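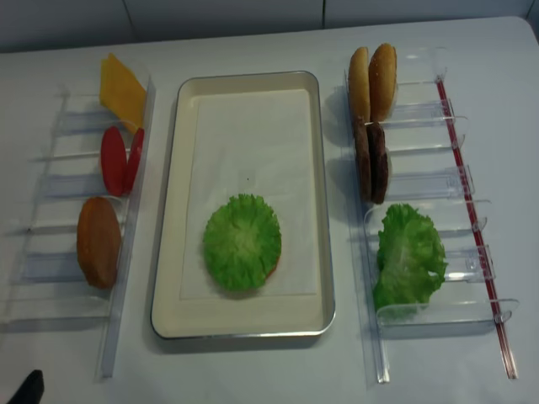 The burger table part-way through a build, with a rack on either side of the tray.

How to run a burger-building robot demo at your open day

We've been putting on an open day at our workshop in Arnport every July for a good while now, and of everything we've ever shown people, the toy burger gets the longest queue. I've had quite a few emails from schools and hobby groups wanting to know how we set it up, so I've finally sat down with a cup of tea to write it all out. You'll need a small arm you already know how to drive, a set of plastic play food, and a bit of patience with the public, who are lovely but do like to lean on things.

Start with the table

We use a plain white top and keep it as bare as we can. The colours of the food really pop against it, which helps the people standing at the back as much as it helps the software. Ours sits up against a pale wall, so there's nothing behind it to draw the eye away.

Put your tray in the middle, running lengthwise from the back of the table towards the front, and lay a sheet of white paper in the bottom. That's where the burger gets built. Then put a rack on each side, leaving some bare table between the rack and the tray. Matvii Demchenko, who looks after the arm on the day, is very firm about that gap, and after watching him fish a tomato slice out from under a rack for the third time one morning I came round to his way of thinking.

Load the racks

Clear acrylic racks are well worth the trouble. Everything stands up on its edge in its own slot, and the crowd can see straight through to what's coming next. We put the cheese at the back of the left rack with the tomato slices in front of it, and the bun halves at the back of the right rack with the dark patties next along. Lettuce goes in the slots further forward. It never sits neatly, being all frills, and I've given up fussing over it - a crumpled leaf gets a bigger cheer when it's picked up anyway.

Write your loading order on a card and tape it somewhere handy. Nusrat Naqvi made ours, and it has saved us more than once when a helper has swapped over at lunch.

Run it through before the doors open

Give yourself 80 minutes if you can. Do four full builds with no audience, then one with a couple of friends talking loudly beside you, just to get used to it. Start slower than you think you need to. Visitors don't mind slow at all, and small children in particular like to shout out what's next.

On the day

Keep groups to nine or so people deep in conversation range of the table, and let the next lot wait by the door with something to look at. Tell them the order of the burger before you begin, so they can follow along. If a piece lands crooked, leave it and carry on with the next one! Last year we had 424 visitors through, and the wonky burgers were the ones they took photos of.

Have someone whose only job is answering questions. Shazia Orakzai did this for us and was still chatting in the car park at half past five. The questions we hear most are whether it can make a real one (ours can't, it only knows plastic) and how long it took to teach.

Packing up

Wipe the racks with a soft cloth, as fingerprints show up terribly on clear acrylic, and put the food away in one tub with a lid. Check under the table for stray tomato before you fold it.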